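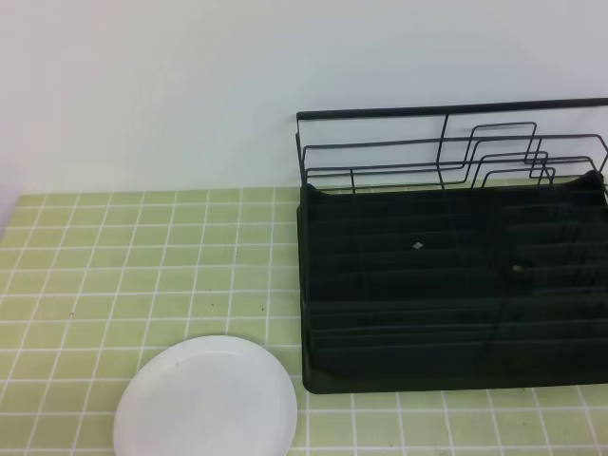 Minutes, Pedby Fanzine Club, 04/07/2025

Hi all, I got stuck with the notebook again, so these are in my words and you can yell at me later. We started late and ran long, same as ever.

The Vavow reprint

We're still arguing over how to bring Vavow back. The first issue has been out of print for ages and people keep writing in for it. The print shop quoted us for a run of 142 copies, and I said that felt like a weird number until I was told it's what fits in their cheapest box (fine!). We voted to go ahead. The typos stay in, except the one on the title page, which has bugged me for years.

The Rashti novella moves to the back so the staples don't land in the middle of the big love scene like they did last time.
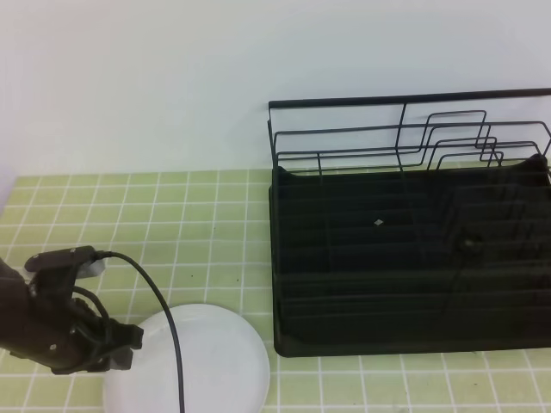 Do contributors get a free copy of the reprint?
Everyone with a story, poem or drawing in the original gets one, postage paid. If you've moved, send me your new address by the end of April.

Price

This one got lively. I wanted to hold it at $19 with shipping included, and a couple of people thought that was too steep for something folks can find scanned if they dig. I get it, but paper costs what it costs. We settled on $19 for mailed copies and $2 off if you pick one up at the con table.

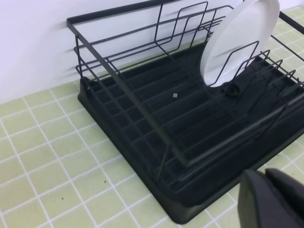
A member calling in by phone said the pickup discount isn't fair to anybody overseas, and could we at least do a PDF for them? Good point. We agreed to a PDF once the paper copies are gone, as long as each writer says okay first. I'll send the emails.

Triltolthorpe round robin

Chapter six is in and it's a beauty (the lighthouse! I gasped!). Chapter seven is overdue. We're keeping the 300 word minimum, but I asked that we please stop killing off the ferry captain, because every time it happens the next writer has to bring him back 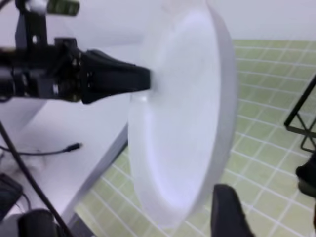

and we've used up the twin brother, the dream and the time loop already. Motion to protect the captain through chapter ten passed, with one grumpy no.

Leftovers

Cover art for the next issue is still open. Black and white only, please, and leave room at the top for the title. Letters column is short this time, so write in.

Next meeting is same place, same time. Bring back the long stapler if you have it.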